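Trarkura Arm Cell - Setup Guide
Section 6: Trying a Household Chore

12 shares | 3 comments

This section covers setting up a small repair or clamping job. Finish Section 5 before you start. The example job is holding a glued window frame with a C-clamp, a chore most people do by hand in a minute or 2.

What to expect: the arm can pick up a clamp and carry it. Closing the screw on a glued joint is much harder, and most first attempts fail. In our own log, kept by Bình Lý, 706 attempts gave 64 clamps tightened without help. Treat this as a practice job - do not count on it for finished work.

Setting out the parts

1. Press the stop button and check that the arm does not move.
2. Lay the window frame flat on the board, within reach of the arm.
3. Lay the C-clamp flat beside it. Open the screw far enough to clear the wood.
4. Jog the arm until the gripper is above the clamp with the fingers pointing down.
5. Check that the sensor cable hangs free and has slack for the wrist to turn.
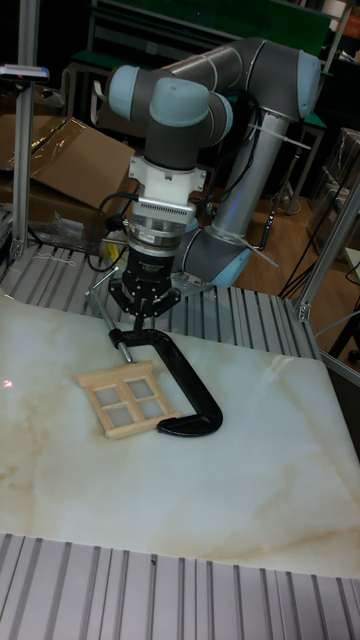

Fig. 6-1. Gripper over the C-clamp, window frame to the left.

Note: The clamp may overlap the window frame a little at the start. If the arm drags the frame along when it lifts, move the two apart and start again.

Running the job

6. Load the file "Omulov clamp" from the job list.
7. Set the speed to 45 percent or lower.
8. Run the pick step only. Stop and look at the grip before you go on.
9. Run the carry step, then the close step.

CAUTION: Keep hands out of the work area while the arm has power. Do not reach in to straighten the clamp. Press stop first.

CAUTION: A dropped clamp can break thin wood strips. Use a scrap frame until the pick step is steady.

If the fingers slip on the screw handle, finish the last turns by hand with the arm stopped. Record it as a helped attempt.

Section revised 02/08/2019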